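Unit 5: Appearance Randomization in Simulated Manipulation

Prepared by Mirsad Ionescu, Reldale Robotics Teaching Group

5.1 Purpose of the unit

A policy trained on rendered images will often learn regularities that belong to the renderer. Students are expected to recognize this failure, to measure it, and to apply the randomization procedure set out below. The unit assumes familiarity with behaviour cloning as covered in Unit 2.

5.2 Rendering conditions

All exercises use the Collix tabletop environment. Between episodes the environment resamples the surface texture, the colour and position of the light source, and the pose of the camera within a fixed tolerance. Object meshes are left unchanged. The training set supplied for the laboratory contains 3880 episodes; a further 200 are withheld for evaluation and must not be used for tuning.

Glossy surfaces require particular attention. A specular highlight moves with the viewpoint and can occupy pixels that the encoder would otherwise associate with an object. Shadows present a related difficulty.

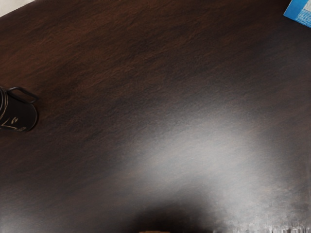 Source: Skusotix simulation archive. Reproduced for course use.

The dark wood finish reflects the overhead light as a broad grey-white patch, while the black mug and the blue package lie at the margins of the view. In such a view the highest contrast may come from illumination and carry little information about the task. Students should compare saliency maps for views of this type with those obtained under a matte texture.

5.3 Reported result

In the Lashari baseline, texture randomization alone gave an uneven improvement. Joint randomization of texture and lighting raised grasp success on the withheld episodes by up to 5 percentage points. Camera randomization added little once the other factors were in place, and slowed convergence.

5.4 Laboratory work

Train one policy with lighting held constant and one with lighting resampled, using the same seed and number of gradient steps. Report success on the withheld set for both. Include the configuration files as an appendix. Reports are marked on the analysis of failures as well as on the final figures, and failed grasps should be grouped by surface finish.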